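Workshop notebook – Umel bench, entry 14
Wednesday, started 08:40

Subject: bread staling and moisture loss in the Sotura bun, second run

Carrying on from the last entry. The first run was spoiled by the door seal on the small cabinet, which let the humidity drift overnight. Seal replaced, cabinet left empty until the reading stopped moving. Same recipe as before, same flour lot (403), same oven position. Only the cooling step is different this time.

The question is still whether the crumb firms because it is losing water to the room or because the starch is setting up again on its own. Both happen. I want to know which one matters in the first day, as the bagging time depends on it.

Method as run:

Buns cooled on wire to room temperature. Half bagged straight away, half left open on the wire. All weighed on the 1000 g balance, each bun marked on the base with food pen. Firmness taken with the flat plunger, 40 per cent compression, centre slice only. End slices give silly numbers and I have stopped recording them.

The Sivness loaf tin was not used. It browns the sides too hard and the crust then pulls water out of the crumb faster than in a free-standing bun, so the two sets could never be compared.

10:15 – open set already lighter than the bagged set. No difference in firmness that I would put my name to.

13:30 – open set losing weight steadily. Crust has gone from crisp to leathery in the bagged set, as expected, with water moving outwards from the crumb and having nowhere to go. The bagged crumb feels softer by hand but the plunger disagrees. I trust the plunger.

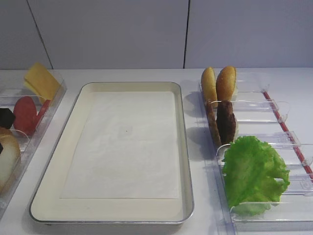

Tray between the two ingredient racks, white tabletop.

16:00 – repeated the 13:30 firmness readings on fresh slices. Agreement is good within the bagged set and poor within the open set. The open buns dry unevenly, and the side facing the vent is worse. Next time turn them at each weighing, or put a baffle in front of the vent.

Fillings. A note for whoever picks up the assembly side: a bun that tests well dry can still fail within minutes of meeting sliced tomato. The cut face takes up water quickly and the crumb under it collapses. A thin layer of fat on the cut face slows this down. Butter works better than mayonnaise, which is largely an emulsion of oil in water and brings some water of its own, depending on the grade. Toasting the cut face also helps, though only until the dry layer has wetted through. Lettuce is a fair barrier if it has been spun properly and a poor one if it has not.

Salt in the fillings ought to be looked at as well. Salted tomato gives up its water much sooner than unsalted. I have no figures for this yet.

Fridge storage: do not. Starch sets faster at fridge temperature than on the bench, and a bagged bun kept cold will be firm by morning with hardly any weight lost. Freezing is fine provided it passes through the fridge range quickly in both directions. The Uniyal sheet lists chilled storage for part-finished buns – I think this is a safety rule for filled product that has been copied across to the plain ones. To be queried.

17:20 – last weighing. Bagged set practically unchanged in weight, firmness up. Open set down in weight, firmness up further. So the starch is doing a good part of it even with the water kept in, and drying adds to that. Not enough buns to split the two properly.

To do:
– baffle for cabinet vent
– reheat a few bagged buns and test again, to see how much of the firmness comes back out
– new food pen, this one bleeds
– check balance against the check weight before the next run

Bagged set left on the bench overnight, labels facing out. Please leave them alone.

2 comments | 0 shares

Recent entries
Entry 13 – Door seal and humidity drift
Entry 12 – First staling run, Sotura bun
Entry 11 – Plunger speed and slice thickness
Entry 10 – Flour lots compared

Contact the Umel bench | Copyright Umel | Back to top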